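Wiltalero Activity Table: Set-up Guide
Section 2: Setting out the ball and tray

2021-10-29
Prepared by Cherry Mae Tan. Reviewed by Dindo Buenaventura.

2.1 Place the table on a level floor and wipe the white surface with a damp cloth. Allow it to dry.

2.2 Set the clear tray on the left side of the table, lengthwise, with the open top facing up.

2.3 Place one orange ball in the tray. The ball should rest on the floor of the tray without being pressed into a corner.

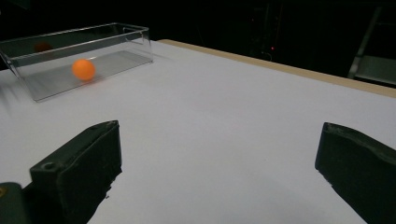
NOTE: Only one ball is used at a time. Spare balls are to be stored in the Prudik case, away from direct sunlight and heaters.

2.4 Check the rim of the tray for chips or cracks. Acrylic edges may become sharp when damaged.

CAUTION: Do not use solvent or methylated spirits on the tray. Clouding of the walls is permanent and is not covered by warranty.

2.5 Remove the ball and confirm that the tray is empty and free of dust before each new round.
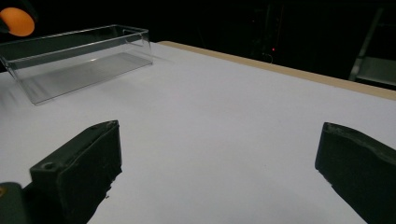

Figure 2. Tray empty, open top facing up.

2.6 Keep the centre of the table clear. The ball is to be carried low over the surface so that a dropped ball does not travel far.

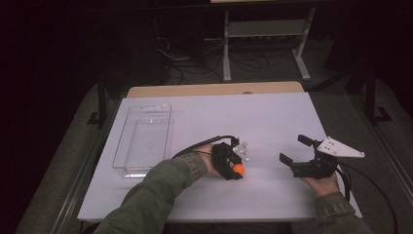 Figure 3. Ball held just above the table; tray at left.

2.7 Replace any ball that is dented or has lost its colour. Quote part number 239 when ordering.

Shares: 192
Comments: 2

Related items
Marulanda Table Levelling Feet: Fitting Instructions
Graltcombe Clear Trays: Care and Cleaning
Prudik Storage Case: Parts List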